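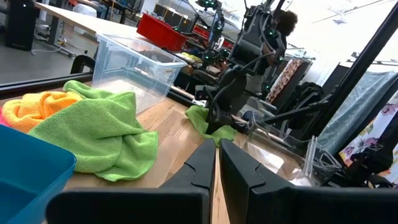 Microfiber cloths do not absorb any more after washing

Dzintra Sakalauskas
Hello to all. I have 12 microfiber cloths from Zulletti, bought in July. In the first weeks they were very good, but now they only push the water from one side of the sink to the other. I wash them together with my towels at 60 degrees and I use softener. Is it possible to repair them, or must I buy new ones?

Lourenço Amaral
The softener is the problem. It stays in the fibers and closes them. Please try this: soak the cloths one night in warm water with a cup of white vinegar, then wash them two times without softener and with only little detergent. Do not put them with cotton towels, they collect all the lint. Mine came back after the second wash, but one cloth stayed bad and I use it now for the bicycle.

paltach_357
just buy new, they are cheap

Dzintra Sakalauskas
Thank you Lourenço, I will make the soak tonight. Is the dryer allowed on low heat?

Lourenço Amaral
On low yes, but without dryer sheets. I prefer the line.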